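Workplace Talk > Machines and Automation

Robot cell in the display room – what happened to your people afterwards?

Posted by: giselle_props
Posts: 41

Hello all. English is my second language, so please be patient with me.

I work at Fortin, we do table displays and staging sets for furniture showrooms and model homes. Artificial flowers, artificial fruit, cookware, baskets, vases. Since July we have two robot arms in the sample room, and they are learning to set and clear the small pieces on a table. The supplier is Tindeck. My position was "display setter" and it is now called "cell attendant". The salary did not change. The work changed a lot, and I would like to hear from others who passed through the same thing.

Tulips, vase and basket at the table:
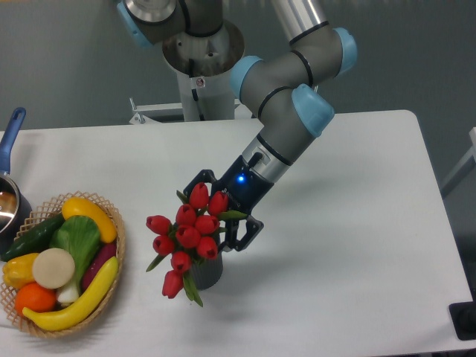
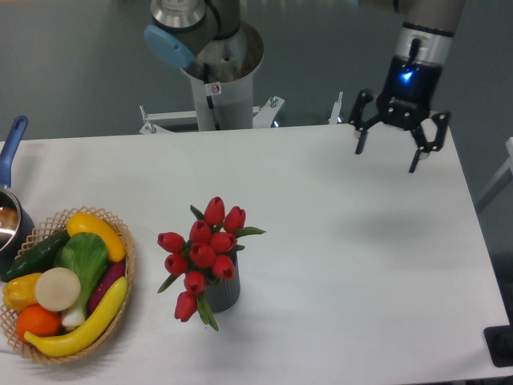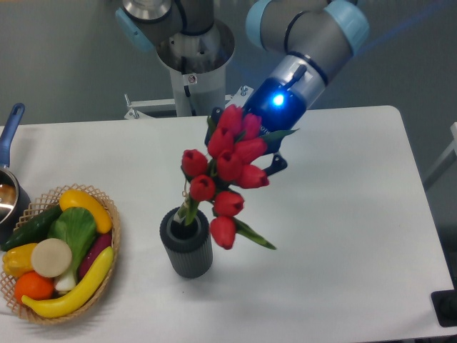
My questions

1. Did your job description get rewritten before or after the machine arrived? Ours came after, five weeks after.
2. Who decides when a piece is "good enough"? Before it was me. Now it is a setting, and I can ask for the setting to be changed.
3. Is it normal that the attendant is not allowed to touch the arrangement during a run, even when she sees that a flower is hanging badly?

I am not against the robots. I only want to understand what is coming.

----------

Reply by: millwright_moe
Posts: 2304

Number 3 is normal and it should stay that way. Hands out while it's running. If you reach in to fix a tulip, sooner or later you'll reach in to fix something heavier. I don't care how slow the arm moves or what the sales guy told you about it stopping on contact.

Numbers 1 and 2 are a management problem. The rewritten job description should have been on the table before the arms were bolted down. Are you union?

----------

Reply by: giselle_props
Posts: 42

No, we are not union. We are a small shop.

I accept what you say about the hands. My difficulty is that the pause button is on the supervisor's side, so I must call her, and she must walk over, and by then it has already moved to the next piece. So I have the eyes but I don't have the button.

----------

Reply by: millwright_moe
Posts: 2305

Hang on, that's a different story. Whoever stands at the table needs a stop within arm's reach. Not a pause on someone else's tablet. Raise it in writing, today.

----------

Reply by: torquay_pete
Posts: 188

Bit of a contrary view. I've set shop windows for years and I would have loved a machine to do the repeats. Our busiest season we did the same fruit basket 570 times. Same banana in front, same squash on top. My wrists have never been the same. If a robot wants that job, good on it.

The catch is what the boss does with the hours you get back. At my place they went to nothing, they just didn't replace the two who left.

----------

Reply by: giselle_props
Posts: 43

Pete, I understand the wrists very well. For the baskets I don't miss it at all. For flowers it is another matter. When I put tulips in a vase I turn the bunch in my hand and I feel which stem is too long. I look from the client's side of the table, I bend one leaf, I go back. To the arm a bouquet is one thing to hold. Sometimes it takes the vase by the rim with everything inside, and sometimes it has only the flowers by the stems, over the vase. I am told these count as two different tasks, and each one must be repeated a great many times before it is accepted.

Last month we logged 678 runs. I wrote a note by hand beside every run that I found ugly. It is a thick notebook now.

----------

Reply by: k_gill_ops
Posts: 19

Karine Gill here, I supervise a packing line at Cikeo, so I'm on the "other side" if you like. I'd say keep that notebook and make a copy. When we automated our gift sets, the setting for "good enough" was written by someone who had never packed one. A lady on my line had her own list of complaints, with the run numbers, and after we finally read it we changed nearly everything. She now signs off on every new set before it goes to the machine. It took a year longer than it should have and that's on us.

So my answer to question 2: ask for sign-off in your job description, in those words.

----------

Reply by: dry_creek
Posts: 77

Sorry, but I think this is wishful. Sign-off is a nice word until they no longer need it. You're writing down everything you know about flowers in a notebook and then handing it over. What do you have left after that? I did the same at a joinery shop, showed the programmer every trick for eighteen months, and then I got a handshake.

Don't give it away for the same salary.

----------

Reply by: k_gill_ops
Posts: 20

That's fair, and I won't pretend it never happens. But if she keeps quiet, the machine still gets set up, only worse, and then she spends her day fixing bad tables for the same pay. I've seen that as well and those people were miserable.

----------

Reply by: dry_creek
Posts: 78

Then pay her for it. Trainer's rate. Did the lady on your line get a raise?

----------

Reply by: k_gill_ops
Posts: 21

One grade up, yes. Backdated to when the line started. I had to argue for it.

----------

Reply by: dry_creek
Posts: 79

Good. Then we agree more than I thought.

----------

Reply by: fakefern
Posts: 12

Off topic a little, but are those tulips the soft-touch kind or the silk? We have Dorkilex arms at our distribution centre and the grippers chew through silk petals. We went to keeping one "ugly" bunch only for the trial runs, so that the good stock stays good. Saved a fair amount of money.

----------

Reply by: giselle_props
Posts: 44

I would have to look in the stock list for the material, I don't want to tell you wrong. A bunch just for trials is a good idea. I will propose it. Now we take from the same shelf as the client orders, and I am the one who writes off the damaged ones. There were 769 dollars of write-offs on my sheet, and in my yearly review it was mentioned as "handling losses". My handling! I did not answer well in the meeting, I was too surprised.

----------

Reply by: millwright_moe
Posts: 2306

That one would make me angry. Get a separate cost code for the cell. If the robot crushes it, the robot's budget pays for it. Same as scrap during commissioning on any other machine.

----------

Reply by: torquay_pete
Posts: 189

What Moe said. And ask for the review to be corrected in writing, otherwise it sits in your file forever.

----------

Reply by: ginette_g
Posts: 3

Hello, I work with giselle_props, she sent me the link. Ginette Girard, from the warehouse side. I want to add one thing that she did not write, perhaps out of politeness.

Before the arms, the sample room was where the new people learned. You stood beside someone and you set a table, and she corrected you. I learned like this, in one spring. Now the new girl we hired in the autumn has never set a full table by herself. She knows how to put the pieces back at their starting place and how to fill in the log. She is a clever girl and she is bored. If the cell is closed for service, we are two persons in the building who can still prepare a client table from nothing, and one of them is me, with a bad knee.

Nobody lost a job so far, so from the office it looks like everything went well.

----------

Reply by: k_gill_ops
Posts: 22

This is the part we got wrong too, Ginette. We now keep one morning every two weeks where the line is off and the sets are packed by hand. The office hated it at first. Could you ask for something like that?

----------

Reply by: torquay_pete
Posts: 190

A morning a fortnight isn't going to make a window dresser out of anyone, with respect. I did it every day for around three years before I was any use. Better than nothing, I suppose.

----------

Reply by: giselle_props
Posts: 45

Thank you, everyone. I did not know that Ginette would write here :) but all she says is correct.

I made a letter with four points. A stop button at the table for the attendant. A separate cost code for damaged pieces, and my review corrected. Sign-off on new arrangements, with the grade that goes with it. One morning by hand for the new people, and Pete, I know it is little, but I will ask for weekly and see what they give me.

The meeting is at 2:30 tomorrow, with my manager and a man from Tindeck on the phone. I prefer him not to be in the part about the salary, so I will ask to split it.

----------

Reply by: millwright_moe
Posts: 2307

Put the stop button first. Don't let them trade it against the others. It's not a favour.

----------

Reply by: dry_creek
Posts: 80

And leave the notebook at home.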